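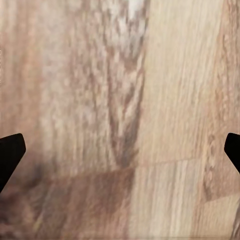 Players had asked for a clearer rule on late withdrawals well before the season began, according to Prydderch, and the old wording left too much to the referee on the morning of play.

Home | News | Fixtures | Results | Clubs | Contact

The Clodance Cup match committee has revised its substitution procedure for the foursomes and singles rounds at Redau Golf Club. The change takes effect in April and applies to both teams.

Each captain will lodge a list of eight players and three reserves with the referee by 6 pm on the evening before the opening session. Reserves are ranked. If a player withdraws before the first tee time, the highest-ranked reserve takes the vacant place and the pairing order stands. After the first tee time, no substitution is permitted – the match in question is recorded as halved.

Medical withdrawals must be confirmed in writing by the tournament doctor. A captain may not change the ranking of reserves once the list has been lodged.

Jistberg, the event's scoring supplier, will update its software to show withdrawals beside the draw. Entries for the qualifying rounds closed at 1271, and qualifying conditions are unchanged.

The full text of the revised procedure is available from the Redau tournament office on request.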